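I stayed up far too late last night reading the new telecommunications plan, the one the ministry put out for comment, and since my husband has heard all he cares to hear about it over breakfast, you lucky people get the rest.

If you live in a city you may not have noticed it at all. Out here past Peñalver it's the biggest thing to come from the capital in years. The short version is that small private companies will be allowed to run their own lines and sell service to homes, which up to now only the state phone office could do. My mother waited so long for a telephone in Zostov that by the time the man came to put it in, she'd moved to Gostau! (He put it in anyway, and the new tenants were delighted.)

So I'm in favor, mostly. I want that on the record before I start grumbling.

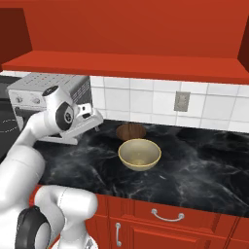 My grumble is with page 154, where they get to the villages. A company has to serve any town with more than 2000 people, and below that it may do as it pleases. We have 883 at last count, and I can guess what pleases a company when it looks at a place like ours and all the hills in between. Leonora Ocampo made the same point at the Bunetbridge meeting, much more politely than I would have, and the deputy minister's man wrote it down and said it would be looked at. Well, maybe it will.

Toon Dijkstra thinks I'm being gloomy. He says the price of the equipment keeps dropping and somebody will want our business sooner or later, and he may be right, he was right about the bus. But I'd feel a good deal better if they'd bring that number down to 1000, or put a little money aside for the places under it, or let a few villages band together and be counted as one.

Comments are open until December and you can send yours by ordinary mail. I'm writing mine this weekend, and I'll put a copy up here once I've taken out the crabby parts.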